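Automation of Everyday Work, Unit 6
Deformable Objects: Threading and Lacing

Course notes, Juwita Sinaga. Revised 27 Feb 2024.

Reading before class: Unit 5 (folding flat cloth) and the Clendholm report, sections 2 and 3.

6.1 Where we left off

Unit 5 covered towels and shirts. A towel on a table can be treated as a flat shape with a few useful corners, and a planner that finds two of them will often get through a fold. Errors are visible and usually cheap to undo. The tasks in this unit are harder. A cord has no corners, it can twist without changing its outline, and most of its length follows the part being held only after some delay.

6.2 Why lacing is a useful test

Shoe lacing combines four problems that are normally studied one at a time:

Finding a thin end against a background of similar color
Grasping it so that enough of the tip projects to enter a hole
Passing it through the hole and taking hold of it again on the far side
Pulling slack through without drawing out the other end

The third step is the one that fails. While the tip is in the eyelet, the tool that pushed it can't follow, and the tool that will pull it must reach in from under the upper. A person does this with the pad of a finger and very little looking. A parallel gripper has two contact surfaces and must be placed by sight or by force reading.

The shoe itself also moves. On a shop-floor line it would be clamped on a last. In a house it sits loose on the floor, and any pull on the lace is also a pull on the shoe.
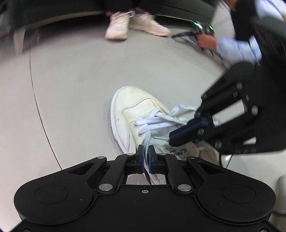 Figure 6.1. Two grippers at a partly laced canvas shoe. The right gripper holds a lace tip; a strand enters the gap between the fingertips of the lower one.

Note the amount of tip available in Figure 6.1 and compare it with the empty metal-rimmed eyelet. White lace over a pale tongue is also a poor case for segmentation by color. Depth data helps little when the lace lies flat, though it does better on a raised loop.

6.3 Reported results

Holmgren ran 400 lacing attempts on a clamped shoe with a stiffened lace tip. Of these, 125 reached the last eyelet with no human help. With the clamp removed and nothing else changed, the same controller finished 28 of 400. Holger Fagerlund's reanalysis puts most of the loss at the regrasp, with shoe motion second.

The Sokanari group took a different route and trained on 786 demonstrations made by people using hand-held grippers. Their policy handles a loose shoe better, but it was tested on one shoe model only. Treat the two sets of numbers as separate; the starting conditions do not match.

Harnent sells a lacing cell for footwear plants. It uses a fixed last, a fed lace and a needle, and it works well within those limits. It should not be counted as evidence about household robots — the hard parts have been removed by the fixture.

6.4 Can a machine do it yet?

In a plant, with fixtures: yes, for a known shoe. In a home, with an arbitrary shoe and a worn lace: not dependably. Tying the bow is a separate task and is taken up in Unit 7.

6.5 Problems

1. Estimate the minimum projecting tip length for an eyelet of diameter d and an upper of thickness t. State your assumption about lace stiffness.

2. Propose a regrasp that uses gravity in place of the second gripper. Which shoe poses does it rule out?

3. Using the Holmgren figures, compute the completion rate with and without the clamp. What else would you need to know before blaming the clamp alone?

Written answers to problems 1 and 3 are due before Unit 7. Problem 2 will be discussed in class.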